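Environmental Communication and Community Action
Course handout, Unit 4: From Awareness to Household Practice
Prepared by Rogério Evangelista
Revised 2018-11-11

Scope of the unit

Unit 3 dealt with the way environmental messages are produced and distributed. Unit 4 takes up the question of what happens after a message has been received. Students should come to the first session having read the Emwood case file and the two short chapters on household routines in the course reader. The Lalow material is needed only for the second session and for the written assignment.

The unit does not attempt to rank environmental problems by importance. Students who wish to pursue that subject may do so in the elective seminar, where it is treated at length.

4.1 Awareness, intention and practice

Three terms are used throughout the unit and should be kept apart in written work.

Awareness refers to what a person knows or believes about an environmental matter. A resident who can explain why food waste in a landfill produces methane is aware in this sense, whatever that resident does with potato peelings.

Intention refers to a stated plan to act. It is usually measured by asking people what they expect to do within a fixed period. Answers of this kind are easy to collect and tend to be generous.

Practice refers to what is done, repeatedly, in the course of ordinary life. It is harder to measure. Diaries, meter readings, weighed collections and direct observation are the usual sources, and each has weaknesses that are discussed in 4.4.

Much of the early writing on public environmental campaigns assumed that awareness leads to intention and that intention leads to practice. The relation is weaker than was supposed. A person may be well informed and strongly in favor of saving energy and still heat an unused room all winter, since the valve on the radiator is stuck and the landlord has not been asked to repair it. The reverse also occurs. Many people who have no interest in environmental questions keep a thrifty household out of habit or for reasons of cost.

For the purposes of this course, the distance between intention and practice is called the practice gap. Other authors use different names for it, and students should check definitions before comparing sources.

4.2 The Emwood case

Emwood is a residential district of mixed housing. Older row houses stand on the streets nearest the river, and apartment buildings from a later period occupy the higher ground. The district council ran a household program there over two heating seasons. Of the households invited to take part, 243 enrolled.

The program had two arms. Households in the first arm received a printed guide each month, covering a single subject such as draft sealing, laundry temperature or the storage of leftovers. Households in the second arm received the same guides and were also assigned to a street group, which met once a month in a member's home. The meetings had no fixed agenda. Hosts were asked only to begin by letting each person report one thing attempted since the last meeting.

At the close of the first season, the two arms gave nearly identical answers on the awareness questionnaire. Their stated intentions were also similar. The difference appeared in the diaries. Members of the street groups recorded more changes, and the changes they recorded were more often still in place when the follow-up visits were made the next October.

Several explanations have been offered. They are set out here for discussion and none is endorsed by the department.

The first is accountability. A person who expects to report to neighbors has a reason to have something to report.

The second is practical help. The meeting notes contain many instances of tools being lent and tradespeople being recommended. One group bought draft-sealing strip jointly and spent a morning fitting it in each other's houses. A printed guide can recommend such a purchase but cannot hold the other end of the tape measure.

The third is selection. Households were assigned to an arm by street, and the streets differ. The row houses had more owner-occupiers and more drafts. A careful reader will want to know how far the result reflects the buildings and the tenure of the people in them. The case file includes a table of housing types, which should be consulted before any claim is made about the effect of the groups.

4.3 Everyday purchases as a field of study

Household energy has received the largest share of attention in the literature, partly for the reason that meters make it easy to record. Purchases are more difficult. They are frequent, small and made in many places. A shopper seldom reflects on them for long, and a diary kept at the end of the day will miss a good number.

Drinks bought for immediate consumption are a useful teaching example. The purchase is quick, the container is used once, and the place of disposal is often far from the place of sale. The household may have excellent recycling arrangements that never come into contact with the container at all.

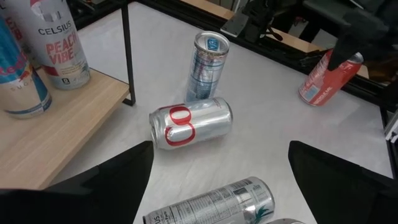
Figure 4.1. Beverage cans on a white tabletop, with two further cans upright on a wooden shelf.

Students should distinguish three points at which such a purchase might be altered. The first is before the purchase, for instance when a person carries a refillable bottle. The second is at the purchase, when the buyer chooses among containers. The third is after use, when the container is returned, recycled or discarded. Campaign literature has traditionally concentrated on the third point. The reader chapter argues that this emphasis suits producers and retailers, who are asked to change little, and that it leaves the volume of containers untouched. The opposing view holds that the third point is the only one at which a municipality has real authority. Both positions should be represented fairly in seminar.

Aluminum deserves a separate remark. It can be recycled repeatedly with little loss of quality, and recycling it takes far less energy than producing new metal from ore. These facts are often cited in favor of cans. They hold only for cans that are collected, and a comparison between container types must therefore state the collection rate assumed. Papers that omit this figure will be returned for revision.

4.4 Measurement

Four sources of evidence were introduced in 4.1. Their main limitations are as follows.

Diaries depend on memory and on the wish to appear well. In the Emwood program, entries became shorter as the season went on. It cannot be determined from the diaries alone whether activity declined or whether people grew tired of writing.

Meter readings are reliable as figures but say nothing about cause. A fall in consumption may follow from a mild winter, a departing teenager or a new boiler. Readings should be corrected for outdoor temperature, and the method of correction should be named.

Weighed collections give good totals for a street or a building. They cannot ordinarily be attributed to a single household. Weight is also a poor guide where materials differ greatly in density, as glass and aluminum do.

Direct observation is costly and raises questions of consent. People who know that they are observed may alter what they do. Students planning to use observation in the assignment must submit the consent form with their outline.

It is good practice to use two sources that fail in different ways. A diary set beside a meter reading is more persuasive than either one alone.

4.5 The Lalow and Grosholm materials

The second session compares two published program guides. The Lalow guide was written for tenants and assumes that the reader may not alter the building. Its suggestions concern curtains, furniture placement, cooking and the negotiation of repairs. The Grosholm guide was written for owners and opens with insulation.

Students should read both with the following points in mind.

Who is addressed, and what is that person assumed to control? The Grosholm guide uses the word "simply" before several measures that require a contractor. The Lalow guide devotes an entire section to writing a letter to a landlord, with a model text.

What is promised? Both guides refer to savings. Only one states the period over which the savings were calculated.

How is cost presented? An initial outlay and a monthly saving are different kinds of figure, and a reader with little in reserve will attend to the first.

The Longo commentary, distributed separately, criticizes both guides for treating the household as a single decision maker. It notes that the person who pays the heating bill, the person who sets the thermostat and the person who is cold may be three different people. The commentary is short and should be read in full.

4.6 Written assignment

Each student will prepare a paper on one household practice of the student's own choosing. The practice must be one that can be recorded for 20 consecutive days by the student or by a consenting household.

The paper should contain a description of the practice as it stood at the outset, the record itself, and a discussion of the practice gap as it appeared in the case. A paper in which no change took place is fully acceptable and will be graded on the quality of the record and the discussion. Students are advised against choosing a practice on the ground that it is likely to show improvement.

Records are to be attached as an appendix. Photographs may be included where they assist the reader, and each must carry a number and a caption.

The assignment carries 61 of the 100 points available for the unit. The remainder is divided between the seminar contribution and the short test on terms. Outlines are due before the second session. Late outlines will be accepted only by prior arrangement with the course office.

Questions for seminar

Would the Emwood result be expected in a district where neighbors do not know one another at the outset?

Is it reasonable for a public program to rely on meetings held in private homes? Consider residents who work nights, who have small children, or who prefer not to receive visitors.

At which of the three points described in 4.3 does your own municipality concentrate its efforts, and how is this shown in its printed or online material?

Students absent from the first session should obtain the Emwood case file from the course office, as it is not available in the library.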